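Vukaddale Makers Help > Robots > Teaching and training data

How many demonstrations before the policy stops guessing? Shelf task, two cameras

posted by pinby_bench

Hello all. I am new in this forum and English is my third language, so please be patient with me.

We are teaching a humanoid upper body to take a flat black plastic plate from a blue metal shelf and give it to a person. We collect by teleoperation. One operator wears the gloves and a second person says start and stop and writes the label. Until October we have recorded 1,241 episodes that I consider good. I trained on all of them and the result is disappointing. The hand goes to the correct area, then it waits above the plate, then it closes too early or too far to the left.
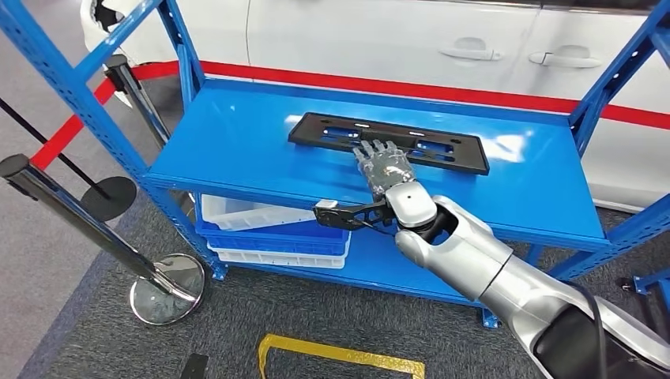

The plate is thin and has many openings, so there are several places where a finger can go, and each of our operators has his own favorite. One likes to push the plate first and pick it after. Another goes directly for the edge. I did not give a rule for this at the beginning, and now I think it was a mistake, but I am not sure.

My doubts are these. Should I collect more of the same, or throw away the episodes with pushing? And is it useful to record also the moments when the arm is only traveling, or do these fill the data with nothing? We use the head camera and also the small wrist cameras. The training code is the standard one from Timard with no changes from my side.

Thank you in advance for any advice.

Meirion Yorath
Top contributor

Your problem looks familiar to me. I had almost the same behavior with a drawer task, and I will try to explain what helped.

First, do not throw away anything yet. Put a tag on each episode, "push" or "edge", and train two separate policies, one for each tag. If the edge policy is clearly better with fewer episodes, you have your answer. In my case 100 episodes in one style were better than the full mixed set of 1,993. I was quite angry when I saw it, after so many evenings.

The waiting above the plate is very typical. The operators also wait there, while they look and decide. The model learns the pause very well, because it is in nearly every episode. Watch your recordings at double speed and note where the hand stands still. Cut these parts, or ask the operators to decide before they begin to move.

Second, check what your wrist cameras see in the travel part. With a low approach, the camera can see mostly the ceiling lights and the underside of the shelf, and very little of the target.
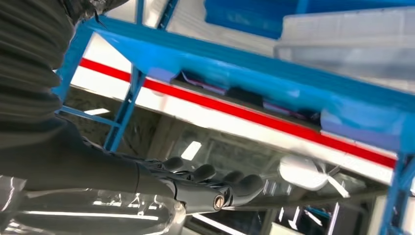 If the policy gets this kind of view together with the command "move right," it can connect the movement with a lamp. Then you work in a different room, or somebody switches off one light, and the arm does something strange. I would keep the travel part, but I would change the starting position of the arm from episode to episode, and also the lights, if you can control them.

Third, the write-down of the rule. Ours is half a page and hangs next to the operator's chair. It says from which side to approach, which finger touches first, and what to do when the grip fails (open, go back to the start height, try again, keep recording). Please keep the failures with recovery. They are worth a lot. The failures without recovery I put in a different folder, and I do not train on them.

noguchi_fan

just collect more. 1,241 is nothing for a hand with this many joints. we did double and it was ok

tape_and_carpet

I agree with Meirion about the tags, but I want to add one thing that was not mentioned, and it is the position of the base.

We lost 2 weeks for this. The policy was good in the morning and bad after lunch. Somebody was moving the robot a little to clean, and it came back a hand's width different. For the person with the gloves this makes no difference, he corrects without thinking. For the policy it made a very big difference. Now we have yellow tape on the carpet and we compare with it at the start of each session.
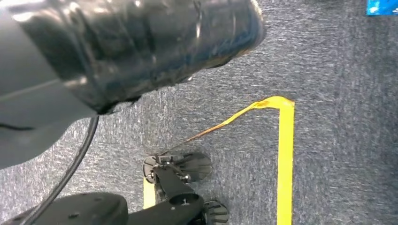
The same goes for the shelf. Mark its feet also, or better, move the shelf on purpose between sessions and write down how much. With a fixed base and a fixed shelf you will get a nice success number quickly, but it is only valid for this one place. We do first the fixed version to see that the recording is correct, and after that we start to move things.

One more check for the original poster: is the time of the wrist cameras the same as the time of the head camera? If one is late, the fingers will close too early in the replay, and this sounds like your description. Record one episode where you only tap the shelf with a fingertip, and compare when the touch comes in each video.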